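Kallatach hand grippers, the pair: two months in, one nasty fault

I've had a pair of the Kallatach hand-held grippers since the end of January, and I was going to write a glowing review and leave it at that. Then the left one let me down in a way I think other people ought to know about, so you're getting the long version. Sorry!

If you don't know them, you hold one in each hand and do a household job with them, and the recording of how you did it is used to teach a robot arm the same job. Ours are meant for laundry and tidying. We ordered from Ornora, who were quick, and the box had everything in it apart from the second charging lead (that came 12 days later, with a nice note).

The good bits first. They're comfy. I've got smallish hands and Tsung-han Tam has enormous ones, and we both got on with the handles without any fiddling. The squeeze is light enough that you can go all morning and still hold a mug at lunch. Soft things are where they shine - paper, tissue, thin cotton, all the stuff that slithers out of cheaper fingers. I'd give the grip itself full marks.

Now the fault. Halfway through our third week the left gripper started sticking shut. You'd let go of the squeeze and the fingers would stay exactly where they were for a second or so, then spring open all at once. The first time it happened I laughed. The second time Lok-yiu Tsai had a fingertip near the joint, trying to free a bit of fluff, and it gave her a proper pinch. No blood, but a bruise under the nail that lasted ages, and quite a lot of language. 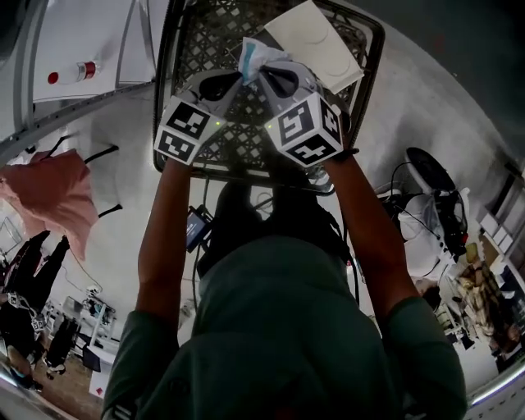

What bothered me more was that the software hadn't noticed a thing. As far as the recording was concerned the fingers had opened on time, so we had a whole batch where the numbers said "open" and the tissue was still hanging there. Hsin-yi Tsao went back through all 566 takes and found the lag creeping in well before any of us had felt it. If we'd trained an arm on that lot it would have been letting go of things that weren't let go of. She was very patient about it. I wasn't.

I rang Ornora and got a helpful chap called Ka-ming Hsieh, who knew what it was before I'd finished explaining. There's a little return spring behind the finger joint, and lint works its way in and jams it. Fine, but then why isn't that in the manual? These are sold for laundry work! The cleaning page tells you to wipe the fingers with a dry cloth and stops there.

He posted out two new springs and a rubber cover for the joint, all free, and it took me one evening with a small screwdriver to fit them. The right one had never played up but I did it as well. No sticking so far. The cover makes the squeeze a touch stiffer, which I've stopped noticing.

If you buy a pair, ask for the covers when you order, switch the gripper off before you poke at the joint, and check the recorded opening against what your eyes tell you every few days. I'd also like a proper warning light for a jam, please, Kallatach.

Four stars for the grip, two for the manual, so call it three. I'd still buy them again.

Posted Thu 31 March by Ottilie Schnyder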